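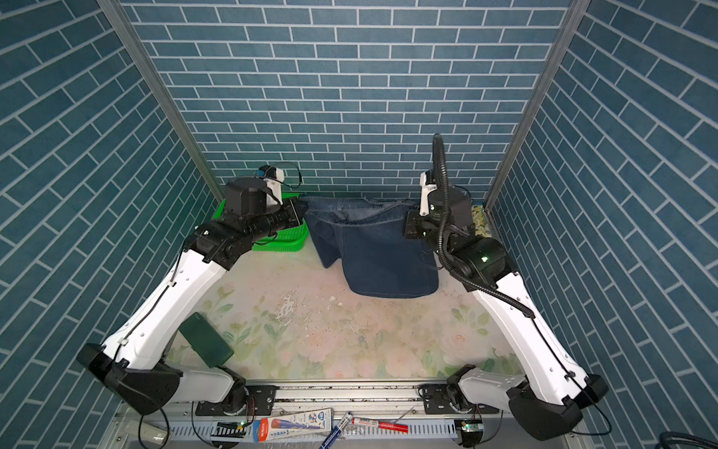 Expansion on soaking is still the number I trust least on this bench, so most of this entry is about that. The paper grows across the roll when the paste goes on, keeps growing on the table, and then tries to go back once it is on the wall. On a plain or floral paper the error disappears. On a brick pattern it doesn't. Slate-blue tiles in running bond with thin light-gray grout lines give the eye a straight reference the full width of the wall, and any step in a grout line at a seam shows from across the room. The herringbone-like layout on the side walls is more forgiving, as a small offset on a diagonal looks like part of the pattern. A post down the corner also helps, because nothing has to match across it.

We use cookies to remember your reading settings. Accept | Manage

Notebook: paste bench, December

Aim: find a soak time for the Ustow stock that gives full expansion before hanging, with the least loss of open time. Secondary aim: decide whether Cletulell can replace the old starch paste for papers over 110 g per square meter.

Materials. Ustow brick print, nonwoven-free pulp base, 110 g per square meter, vertical repeat 237 mm as measured dry on the roll. Cletulell powder, mixed to the label rate with tap water, left to stand and then strained. Old starch paste from the crock, same batch as last month. Board: primed gypsum, one coat, sanded, dusted. Room at 40 percent relative humidity by the wall gauge. The wall gauge reads lower than the handheld and I have not yet worked out which one is wrong.

Method. Strips cut to two repeats plus trim. Two pencil marks across the width on the back, on the ink side two pinholes in the same positions, so the width can be read from either face. Paste brushed from the center out, strip booked, timer started when the fold closed. Width read at every second minute with the steel rule, booked strip opened only at the marked end. I did not weigh the paste on each strip. Should have. Banafsheh Hashemi pointed this out before the first strip and I went ahead anyway because the small scale was out on the other bench.

Results, Cletulell. Growth was quick for the first four minutes and slow after that. Between the eighth and tenth minute I could not read any change with the rule. The edges lagged the middle on every strip, which I put down to thin paste at the edge. Strip three was pasted heavier at the edges on purpose and the lag was smaller. One strip only, so treat as a hint.

Results, starch. Slower start, same final width within the reading error. Took two minutes longer to level off. The booked strips were easier to open and slid better on the board. Slip with Cletulell was adequate if hung inside ten minutes and poor after that.

Vertical growth. Much smaller than across, as expected from the grain direction. The repeat measured 237 mm dry and I could not find a difference I would defend after soaking. For pattern matching this means the courses line up down the seam if they line up at the top, and the trouble is all in the width.

Seams. Pairs hung butt to butt, left overnight, lit from the side with the bench lamp.

Pair A, Cletulell, four-minute soak: closed when hung, then pushed up into a low ridge. Typical of paper still growing on the wall.
Pair B, Cletulell, eight-minute soak: flat, hairline gap in the lower third.
Pair C, starch, eight-minute soak: slight ridge at the top, flat below.
Pair D, starch, ten-minute soak: flat, no gap found.
Pair E, Cletulell, twelve-minute soak: gap along most of the length, edges partly dried before rolling. Lifted with a fingernail in two places.

Pair E is a fail and pair A is a fail. Pair B would pass on most jobs. I would not pass it on this print, where the gap falls inside a tile and reads as an extra grout line in the wrong place.

Color. Some blue came off on the seam roller on both pastes. Wiping with a damp sponge made it worse on the starch strips. Switched to a dry cloth and pressure through a sheet of newsprint. No transfer visible on the newsprint after that, though the lamp is warm in color and I would check again by daylight.

Working figures until somebody redoes this with weighed paste: eight minutes for Cletulell, ten for starch, edges pasted a little heavy, no strip hung after ten minutes with Cletulell.

Open points

— Wall gauge versus handheld. Put both in the closed box with a salt solution and leave them there over Sunday.
— Bagheri says the mill changed the base paper between lots. Our roll is lot 112. Need one roll from an earlier lot before the soak time goes on the job sheet.
— Repeat pair B with edge loading as on strip three. If the gap closes, the question about Cletulell is mostly settled.
— The Laladgate primer has not been tried under any of this. Pull of the dried paper on bare primer may differ enough to matter.
— Steel rule has a worn end. Read from the first full division and subtract. I did this for all strips except the first one, which has been left out above.

Board pairs A to E are leaning behind the cutting table, face in, labeled on the back. Please leave them up until the daylight check is done. The rest of the mixed Cletulell went down as size on the spare board.

Home | Notebooks | Materials | Contact

Recent entries
Starch paste: keeping time in the crock
Side lighting for seam checks
Sanding marks under thin papers
Trimming selvedge with the long rule
Primer draw on gypsum, first notes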